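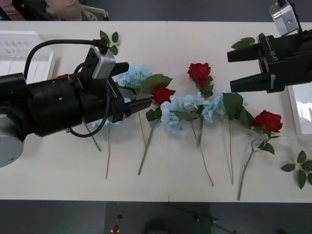
Roses and hydrangeas laid out between the two grippers at Puvier, ready for a take.

I have been bad at flowers my whole life. I buy a bunch, I jam it in a jar, it flops. So it was a little humbling to spend a February afternoon at Puvier, where the students are a pair of robot arms and the subject is how to pick up a rose!

The flowers are fake, and I was glad of it once I saw how many times each one gets grabbed (a real hydrangea would be confetti by lunch). Yurani Chambi steers the arms from a stool across the room, moving a pair of handles while the grippers copy her. Every pickup she does gets saved, with what the cameras on the arms saw and how the joints moved. Do that enough, and the learning system has something to study.

"People think we're programming it," she told me. "I'm just doing the chore over and over, as nicely as I can."

A good take lasts 19 seconds. After each one the stems get shuffled, and Dwayne Esposito is picky about the shuffle. He wants them crossed, he wants leaves lying over petals, he wants blooms half tucked under each other. If every rose started in the same spot, he said, the arms would learn the spot and never learn the rose.

The bad takes were my favorite part. Yurani pinched a stem too low, the bloom swung around like a drunk uncle, and I figured that one was headed for the trash. Nope! If she recovers and finishes, it stays in, so the system gets to see what fixing a mistake looks like.

Then they let me try. I got 15 minutes on the handles and four clean pickups, and I've rarely been so proud of anything. Dwayne watched them back and kept two.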